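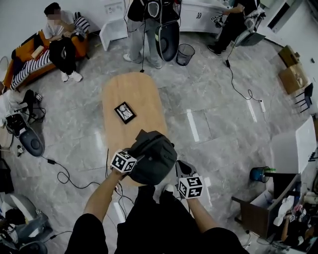
The daily map is a bad way to follow a war

Tanveer Marwat
December 31, 2020

Every evening a new map goes up. A village that was red yesterday is green today, an arrow has moved up a road, and under it there are a few hundred words saying that one side has secured the heights and the other has pulled back to regroup. I read these posts for years and wrote them for part of that time. I now think they leave the reader knowing less than a monthly summary would, and I would like to explain why.

The first problem is what a colored area means. On most of these maps it means that somebody said their side was there. It may be a battalion in prepared positions with a supply road behind it. It may be six men in a pickup who drove through, filmed themselves in front of the municipal building and left before dark. The color is the same. In open desert it is worse, since the mapmaker fills in everything between two checkpoints and the result is a block of land the size of a small country, which no one holds in any useful sense.

I spent one December checking my own work. I took 90 claims of a captured village, hill or crossroads that I had put on a map, and went back to see what could be shown about each of them later. I used satellite pictures, later video, and in a few cases the obituaries of men killed in places that were supposed to be quiet. For 30 of those claims I could find nothing at all beyond the original statement. Several had been captured more than once by the same side, with no report of their being lost in between. I had drawn every one with a clean border.

Bastien Besnard, who edited me then, thought this was an acceptable rate for same-day work. His argument was that readers understand a map made in a hurry is provisional. I don't think they do. A reader sees a border and believes in a border. Nothing about a solid line tells you that the man who drew it had one post from one press office.

The second problem is that the sources have an interest in the map. Press officers on all sides learned early that a claim made in the afternoon would be on the maps by night, and that a correction would come days later in smaller type or would not come. So they announced captures in advance. Sometimes the announcement was meant to frighten the defenders into leaving, and sometimes that worked, and then the false claim became true and the mapmaker looked well informed. I can't think of a worse incentive for anyone involved.

Airstrike counts are in the same class. "Up to 90 sorties in the past day" tells you almost nothing. It doesn't say what was aimed at, what was hit, or whether the aircraft came home with their bombs because of the weather. A strike on an empty warehouse and a strike on a headquarters each count as one. Yet the number gets its own paragraph and often the headline, because it is a number and it is new.
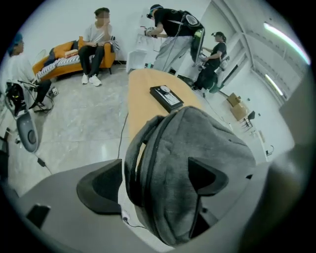 The third problem is harder to see from inside. A daily format needs daily movement. Most days of most wars have none. Units rotate, trucks bring up fuel, engineers clear a road, somebody argues about ammunition. These things decide what happens next and they don't show on a map. When I had no movement to report, I reported small movement as if it were large. A farm became "a strategic farm." Any hill became a height overlooking a supply line, which nearly every hill is if you are generous about distance.

Saskia Goodwin has made the best case against my view. She says that people with family in the area read the daily maps for a practical reason. They want to know if the road is open and if the fighting is near the house, and a summary at the end of the month is useless to them. I accept that such readers exist and that their need is more serious than mine. But I would ask what the map gives them. If a third of the claims can't be supported, a cousin deciding which road to take is being handed a guess drawn as a fact. The people I have spoken to who really did have to choose a road called somebody who lived along it.

She also says that the maps made armies easier to check, and there she is right. Before them, a ministry could claim a town for a week without anyone noticing that it had claimed the same town the month before. Having claims pinned to places and dates is worth a lot. That is an argument for keeping a record, though, and a record doesn't have to be published each evening with arrows on it.

What would I do instead? I would publish less often, and I would change how the maps are drawn. Claimed ground and confirmed ground should look different at a glance. A claim that has not been confirmed in six days should fade out and have to earn its place again. Empty land should be left blank. Till Diekmann tried a version of this with hatching and dotted edges, and his maps were ugly and mostly white. They were also the only ones I kept, and when I go back to them they still hold up fairly well. He lost most of his readers to people using brighter colors.

I would drop certain words too. "Secured" should go unless the writer can say who is standing there and how they are being fed. "Pounded" should go entirely. "Strategic" should be followed by the reason, and if the reason takes more than a sentence to invent, the place probably isn't. "Regrouping" is used for the side the author likes when it retreats. "Fleeing" is used for the other one.

None of this would make coverage more exciting, and I expect it would cost any site that tried it a good share of its traffic. I have no answer to that. Advertising pays by the visit, and a reader who comes each evening is worth far more than one who comes at the end of the month. Sites that live on donations are not much better off, because donors mostly want to see their side's color spreading.

The reader can do something on his own, however. Pick a front and don't look at it for 30 days. Then put the old map next to the new one. In most months the change is a strip you could cover with a pencil, and the places that changed hands amid the loudest reports are often back with whoever had them before. After doing this a few times I found I could name the roads that mattered and the towns each side could not afford to lose. I could not have done that in the years when I was drawing the line every night.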